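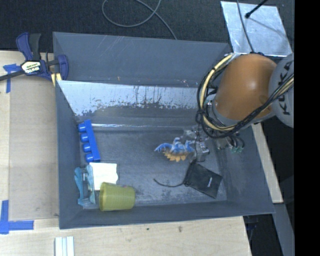
Bin cell, fixed camera, arm in the bin near the right-hand wall.

Subject: Re: [cell-practice] Draft 3, sections 4 and 6: bin fixing and cable dress
From: Ruaridh MacKinnon
To: cell-practice list

Saqib, all,

Comments inline. I have left out the parts of draft 3 I agree with.

Saqib Swati wrote:

> 4.2 The bin shall be fixed to the table by at least one
> mechanical clamp. Tape alone is not a fixing.
>
> 4.3 The nominal position of the bin and of any drop-off panel
> shall be marked on the table so that either can be put back
> without measuring.
>
> 6.1 Cables and hoses on the arm shall be dressed so that no
> free loop can enter the bin at any programmed pose.
>
> 6.4 The object set for an acceptance run shall include at least
> one soft item, one clear or translucent item and one item
> standing against a wall.
>
> I would like to close these four by the end of February. If you
> object to a clause, please send replacement wording with it. The
> last round produced a lot of objections and very little text.

On 4.2. Agreed in principle, but "at least one" is weak. One bar clamp at a corner stops the bin lifting at that corner. It does little against rotation if the gripper pushes on the opposite wall. The cell in the picture has a clamp on the upper left corner, and the arm is working over on the right, so it is a fair case to argue from. I propose:

4.2 The bin shall be fixed against sliding, lifting and rotation. Where a single clamp is used, a fixed stop shall be fitted on the side furthest from it. Clamp levers shall lie outside the swept volume of the arm.

The last sentence is new. Levers that stand up above the rim are easy to forget when somebody adds an approach pose from that side. At Fusard we had a wrist touch a lever at low speed. No damage, but the bin calibration had to be redone and we lost the afternoon.

On 4.3. Blue tape at two corners of the panel, as in the picture, meets the clause as drafted and I would keep it acceptable. Two things are missing. The marks should be checked against the calibration, and there should be a rule on when to renew them. Tape creeps under repeated handling. Suggested addition:

4.3.1 Position marks shall be checked at each recalibration and in any case every 1,000 cycles. Marks that have lifted or moved shall be replaced, not pressed back down.

Tkachenko use 600 cycles on their own lines. I have no strong view between the two, but the clause needs a number.

On 6.1. I cannot support this one. "No free loop can enter the bin" would fail most of the cells I know of, including cells that have run for years. A wrist that has to turn needs slack somewhere. On the KUKA shown, the bundle goes round the orange link in a wide loop and back up across the grey housing. Whether that loop ever comes below the rim depends on the pose, and a still picture will not settle it. What matters is whether the loop can catch on a wall, a clamp or an object. I propose:

6.1 Cables and hoses shall be dressed so that, at every programmed pose, no loop can catch on the bin, its fixings or the objects in it. This shall be shown by a slow run through all poses with the bin in place, with the result recorded.

6.1.1 Pneumatic fittings on the gripper shall be checked for clearance to the bin wall at the lowest pose in each corner.

6.1.1 comes from the Relano trial. Out of 2,131 logged picks there were 57 stops, and the largest single cause was contact between a fitting and the wall in one corner. The gripper itself was clear of the wall in those cases. It was the elbow fitting that stood out.

On 6.4. Fine, with an extension. The objects in the picture cover the three categories without much effort: a flat black fabric pouch, a translucent yellow-green cup on its side, and a blue plastic piece along the left wall. The pouch also has a thin drawstring trailing over the floor, and I would name that case separately:

6.4 (add) ... and one item with a trailing cord or strap.

Cords give trouble in two places, in grasp planning and again at release. A set without one will flatter the system.

One point draft 3 does not cover at all is the condition of the bin. Scratches and shiny worn patches on the walls and floor change what the depth camera returns. We should state that acceptance may be done in a worn bin, and that if it is done in a new one the report shall say so. Nurnuto would object to a compulsory worn bin and I would not push for it. I suggest this goes in as 6.5 – I can send wording next week if Saqib has no objection to a new clause at this stage.

4.2, 4.3 and 6.4 can be closed from my side with the changes given. 6.1 stays open until somebody other than me has tried the slow run on a real cell.

Ruaridh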